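# Smoke Spread and Alarm Audibility in a Shared Student House

Fereshteh Akbari, 6 February 2026

## 1. Background

Holtow is a three-storey hall at Curkthorpe, let to 40 students. The project looked at how quickly smoke from a single second-floor bedroom would reach the stairs, and whether the alarm could be heard in every room with the door shut. The house plan was entered into Bino, the zone model used on the course.

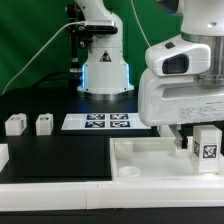 ## 2. Method

The fire was set as a small upholstered chair with a peak output of 320 kW. Two cases were run:

- bedroom door closed, with the gap under the door left as measured
- bedroom door open throughout

Sound levels were taken at pillow height using a Golob meter. Rooms on the top floor were measured twice - once with the landing door held open and once with it shut.

## 3. Results

With the door open, the smoke layer on the landing fell to head height in 2 minutes. With it closed, the layer did not reach that height before the run ended.

The alarm was below the target level in 17 rooms, most of them at the rear of the top floor. Shutting the landing door made these readings worse.
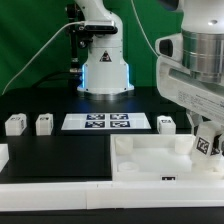
*Figure 2. White robot arm on a black tabletop, green backdrop behind.*

## 4. Limits

The model treats each room as two even layers and takes no account of draughts from open windows. Only one alarm sounder type was tested. Door closers were not inspected.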